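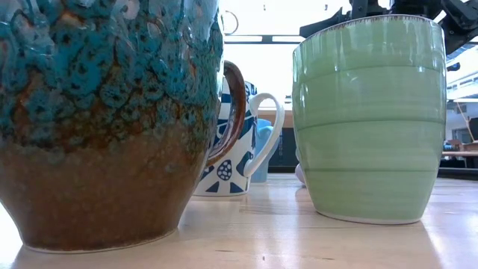
Mugs on the Cutgate table, Friday

Print this entry | E-mail this entry

Friday

In at 6:30. Two vans were already back from Tarmont, both full, so the first hour was just crates. After that I was on the Cutgate table until lunch, my fourth turn this month. We swap every two hours now. It used to be whole mornings, but Imre complained about his neck and Dorottya changed the schedule.

The work at the table is simple to describe. There is a low shelf at the back and mugs in front of it, and the arms are supposed to learn to get the mugs up onto the shelf without knocking the others. You guide the arms through it, put things back, and guide them through it again. Each run gets a number. We passed 2426 before the coffee break. Vilmos writes the number on the whiteboard when he goes by, even though the computer keeps it too.

I asked again why we don't use the plain white ones from stock, which are most of what Kerekes sends out. Vilmos said the plain ones are the easy part. What slows down the return line is the odd mugs, the ones customers throw in from their own kitchens, and the handmade ones we rent to the tea rooms. Those have thick handles or thin handles or handles set low, and a person sorts that out without thinking. So we practice with mixed ones. I brought a couple from home last week and would like them back in one piece.

I was slow to start this morning. If you come in at the wrong angle the fingers close on the rim when you wanted the handle, and then you have to back off and come around. After twenty minutes or so my hands remember. Géza is better at it than any of us. He has been on returns longer than I've been at the company and he doesn't look at the gripper at all, he looks at the handle of the next mug.

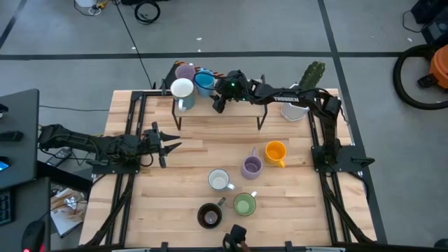
Before Cutgate, Géza and I did returns together on the long bench, with the radio on. We could clear 65 crates in a shift if the vans came evenly. It was dull and my wrists hurt by Thursday, but we talked all day. At the table you don't talk much. You have to watch what you're doing, and the person beside you is usually resetting or filling in the form. I noticed today that I'd worked next to Imre for two hours and didn't know he'd been to his sister's wedding until he mentioned it at lunch.

Staff meeting at 1:00. Dorottya went over the plan for the fall. The arms would take the shelf loading at the end of the return line, evenings first, and stay on one shift until everyone is comfortable with them. She said no jobs would go this year. Imre asked about next year. She said she didn't have an answer for next year and would not make one up. I thought that was fair, but it didn't cheer anybody up.

What does change right away is the pay sheet. Hours at the table count as training hours, at the higher rate, and hours at the bench don't. Géza has over 70 table hours already. I have 60. Two of the evening people have none, and they are the ones whose shift the arms would be on. I said this in the meeting. Dorottya wrote it down and Vilmos said he could come in late two days a week to teach them. I'll ask again in July if nothing has happened.

Bench in the afternoon. Chipped saucers, a lot of them, all from one customer. I set them aside for Aranka Boros in the office to deal with. A mug with someone's name painted on the bottom, which goes in the lost box.

I have been trying to decide whether I like the table work. I like that it's clean and I can sit. I like the better rate. I don't like the form. There are boxes for a good run, a bad run and "other," and I use "other" too often, so Vilmos comes over and asks what I meant. Today I'd written that the second arm was in the way. He read it and moved its starting position, and it was easier after that. That was the first time something I put on the form changed anything.

Home by 4:15. Wrists fine. Neck stiff on the left side. Need to ask if the stool goes any higher.

Recent entries
- The new crates are too deep
- First day on the table
- Silis sends back the wrong lids
- Radio broken again
- Swapping shifts with Imre

Contact | Copyright the author. Please ask before reposting. | Back to top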